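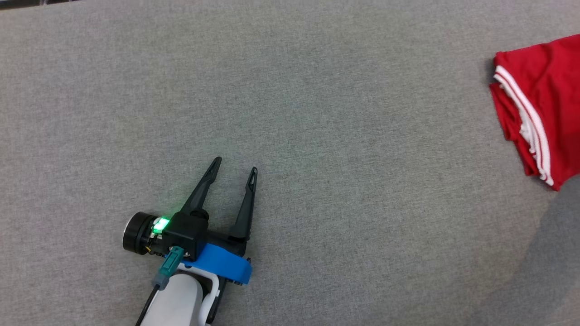

The remark on the bench log this morning was that 34 good demos should be plenty for a cloth pick, and that I'm slowing things down by asking for more. Maybe. I'd like to see the evidence.

October 27, 2019

Filed under: Bench Notes > Teleop

Search the notebook... Go

Prunex arm, red shirt on the gray mat, Tosidow controller. Fingers open on the approach, shirt off to the right. Did 12 runs by remote, kept 5. The rest I threw out for hesitating over the hem, which makes me wonder what "good" meant in the earlier batch. Whoever sorted those left no rule behind.

The Allstead write-up claims hand-guiding gives smoother paths than remote control. Smoother for whom? When I push the arm by hand I'm steering by what I see, and the policy gets the wrist view.

Not convinced the striped edge isn't doing all the work either. Want a plain shirt, same start pose, before anyone trains on this. Petersen mount still has play in it, check before the next set.

Logs in folder 322. Don't merge yet.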